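Do Phones Still Need Cords?

People say the desk phone is dead. Is it? Look beside a bed in a place like the Plestness guest house and you may still find one.

A cell phone goes quiet when its battery runs out. A corded phone plugs into the wall, so you never hunt for a charger. Some ads say corded phones "always work." Don't believe that — a broken line stops them cold.

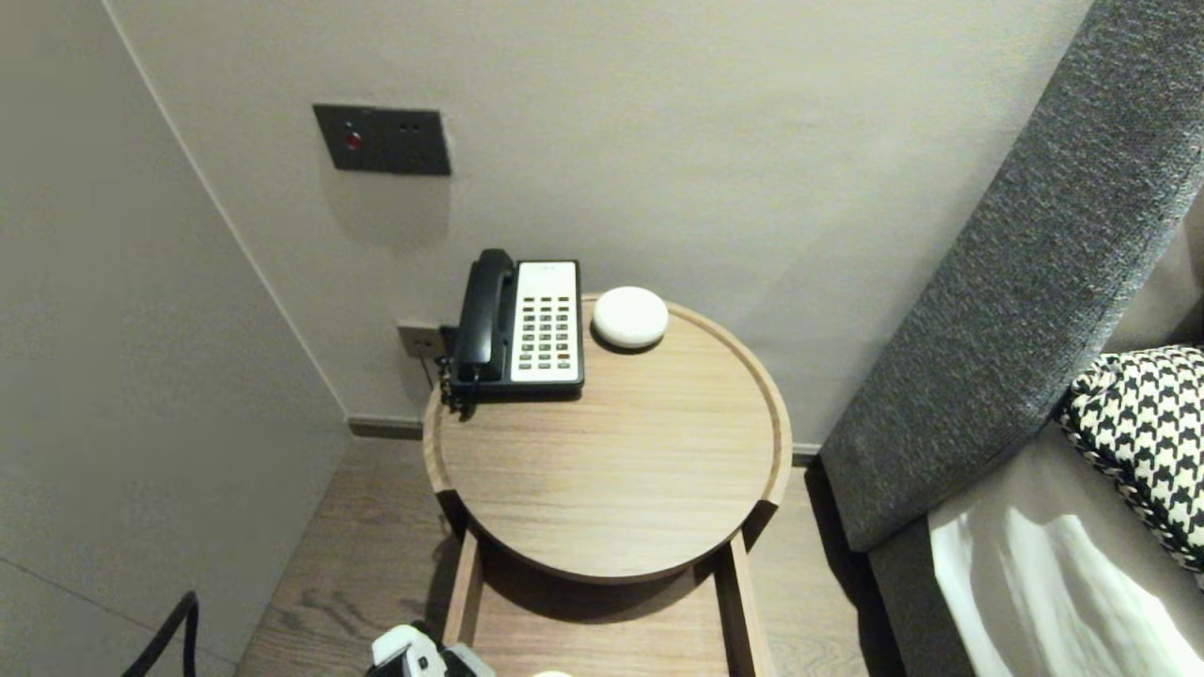 Why is there a drawer by the bed?

Some people will tell you a drawer keeps you tidy. Hmm. A drawer hides a mess just as well! What it does do is slide. Many drawers ride on metal runners with tiny steel balls inside. The balls roll, so the drawer doesn't scrape.

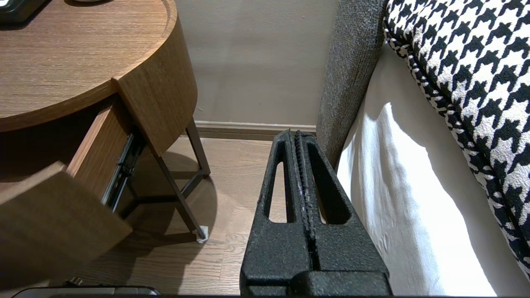

An open nightstand drawer with its metal runner.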